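Can It Put the Mugs Away Yet? Household chores and one robot arm
Project report by Weronika Sobczak
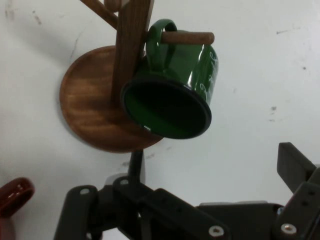 Bogdan Lis read my first draft and wrote in the margin that a chore isn't done until you can walk out of the room while it's happening. I've kept that as my test all the way through, even though it made my results look a lot worse!

I picked mugs because everyone has them and everyone has an opinion about where they go. My gran has a mug tree, my flatmates have a heap by the kettle, and I wanted a job that takes a person two seconds without thinking. Hanging a mug on a peg seemed perfect (and a bit silly, which helped when I had to explain it to my family).

What I set out to do

The question was whether an arm with a simple two-finger gripper could hang up mugs well enough that you'd let it loose in a real kitchen. I taught it by guiding it through the job 40 times and then let it try on its own 100 times. A try counted as a success if the mug was on a peg at the end and stayed there after the gripper let go. I didn't count style. Some of the successes were very ugly.

How it went

With the tree kept in the same spot, it got 94 out of 100. I was thrilled with that and told everybody. Then Olesia Sydorenko asked what happened if you turned the tree a bit, and I'm afraid the answer was that things went downhill quickly. The pegs point different ways, so a turned tree is a new puzzle as far as the arm is concerned. I ran out of time to do a proper set of tries for this, so I'm not giving a score for it.

The handle was the hard part. A person feels it touch the peg and gives it a wiggle - my arm had no sense of touch at all, so it had to go by what it could see, and a glossy mug throws back bright spots that move whenever the mug does. Dark mugs were trickier for me too when I was guiding, as it's hard to judge where the rim ends and the inside begins.

Letting go was the other headache. If the fingers opened before the handle was properly over the peg, the mug dropped. Enamel was a good choice there, I can tell you.

Would I leave the room?

No, not yet. At 94 out of 100 you'd still have six mugs to rescue, and I stood next to it the whole time with a hand out. It was also slower than me on every single try, including the ones where I was holding a sandwich.

I do think shop floors will get there before kitchens. In a shop the stand can be bolted down and the mugs can all be the same, and most of what beat my arm would just go away. Kitchens keep changing.

If I carry on with this next year I'd like to turn the tree between guided runs from the very start, and mix up the mugs a lot more. Zbigniew Walczak has also offered me a box of chipped ones.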